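Product Review: Kuster Stoneware Starter Set
Published Friday, August 19, 2022

The Wokden Housing Office reviews household goods before adding them to its list of approved purchases for furnished apartments. The Kuster set was tested in staff kitchens over 8 weeks. It contains place settings for two and was compared with the Merkel set now in use.

Bowls and plates were washed daily in a standard dishwasher. The glaze kept its shine, and no chips were found at the rims. Knife marks appeared on the plates in the third week but came off with a mild cleaning paste.
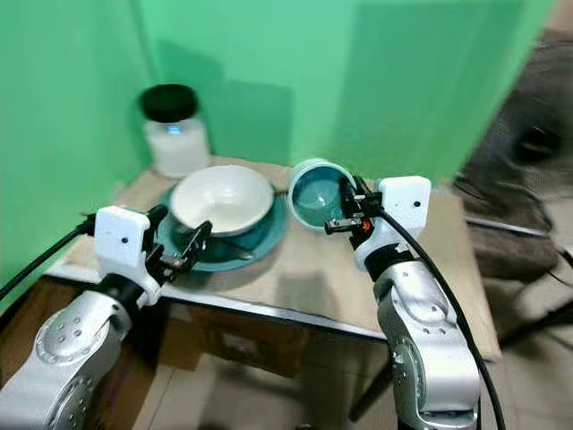 Can the bowls be used in a microwave oven?
They can, for up to 3 minutes at full power. Past that point the rims became too warm to hold without a cloth.

The weight drew mixed remarks. A dinner plate weighs 514 grams, noticeably more than the Merkel plate, and a full stack is hard to lift from a high shelf. The bowls stack well. The mugs do not, and they take up a good deal of cabinet space.

Replacement pieces are sold one at a time through Kolev, and our test order arrived complete.
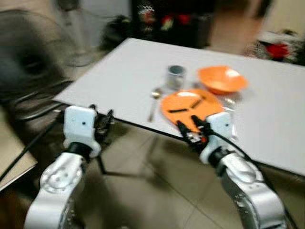
Spyros Omerović wrote to us that the unglazed foot of his own Kuster plates scratched a painted shelf, and he asked that felt liners be ordered with every set. The office has added liners to the purchase form.

Rating: Approved for apartments with lower cabinets. The mugs should be ordered from another line. The listing will be reviewed again in October.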